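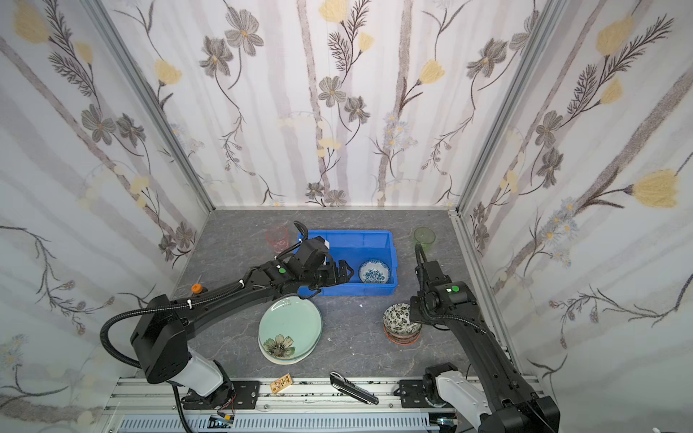 Gestern Abend war ich in der Sitzung des Gemeinderats von Belitberg. Es ging um die Außenstelle des Bürgeramts in Plesgate. Ich versuche, es in mehreren Beiträgen ordentlich zu erzählen. Deutsch ist nicht meine erste Sprache, bitte korrigiert mich, wenn ein Amtswort falsch ist.

Für alle, die nicht hier wohnen: Die Verwaltung wollte die Außenstelle Ende Februar schließen. Wer einen Ausweis braucht oder sich ummelden will, müsste dann immer ins Rathaus fahren. Mit dem Bus muss man dafür einmal umsteigen, und der zweite Bus fährt abends nicht mehr.

Gegen diesen Plan hat Lăcrămioara Manole eine Unterschriftensammlung begonnen. Am Ende sind es 3.728 Unterschriften geworden. Sie hat die Mappen selber vorne auf den Tisch der Bürgermeisterin gelegt, und es wurde kurz geklatscht, obwohl das während der Sitzung nicht erlaubt ist.

Bürgermeisterin Veronica Barbu hat danach gesprochen. Ich habe eine Verteidigung des Plans erwartet, so wie im Herbst. Sie hat aber gleich im zweiten Satz gesagt, dass die Vorlage zurückgezogen ist. Im Saal war es zuerst still, ich glaube, viele haben wie ich gedacht, sie hätten sich verhört.

Ihre Begründung habe ich so verstanden: Die Verwaltung hat die Besucher in Plesgate nur nach Terminen gezählt. Wer ohne Termin kommt, steht in keiner Statistik. Im letzten Jahr waren das mehr als 1.435 Menschen. Diese Zahl hat sie selbst genannt, auf Nachfrage von Sorin Neagu.

Neagu wollte wissen, seit wann diese Zahl im Haus bekannt ist. Darauf gab es keine klare Antwort. „Das reichen wir schriftlich nach“, hat Barbu gesagt. Ich habe mir diesen Satz aufgeschrieben und werde nachfragen.

Was jetzt gilt: Die Außenstelle bleibt offen, aber nur an 3 Vormittagen in der Woche. Bisher waren es alle Vormittage und ein Nachmittag. Also bitte nicht schreiben, dass alles gerettet ist. Für Leute mit Schichtarbeit wird es schwieriger als vorher.

Yamila Tapia hat deshalb beantragt, dass einer von diesen Vormittagen ein später Nachmittag wird. Der Antrag ist in den Ausschuss verwiesen worden. (Heißt es „verwiesen“ oder „überwiesen“? Im Saal habe ich beides gehört.)

In der Fragestunde durfte jeder zwei Minuten sprechen. Leire Villalobos hat gefragt, ob das Personal in Plesgate bleibt oder ins Rathaus wechselt. Die Antwort war, dass man darüber noch mit dem Personalrat redet. Ich hätte gerne auch etwas gefragt, aber die Liste war nach 20 Minuten geschlossen.

Noch eine Korrektur zu meinem Beitrag von heute früh: Ich hatte geschrieben, der Rat hat „gegen die Schließung gestimmt“. Das war falsch. Es wurde nicht abgestimmt, die Vorlage ist von der Tagesordnung genommen worden. Danke an Tadeo für den Hinweis.

Das Protokoll soll auf der Seite der Stadt erscheinen. Wenn es da ist, verlinke ich es hier unten. Wer in Plesgate schon einen Termin im März hat, soll lieber anrufen und fragen, ob er noch gilt.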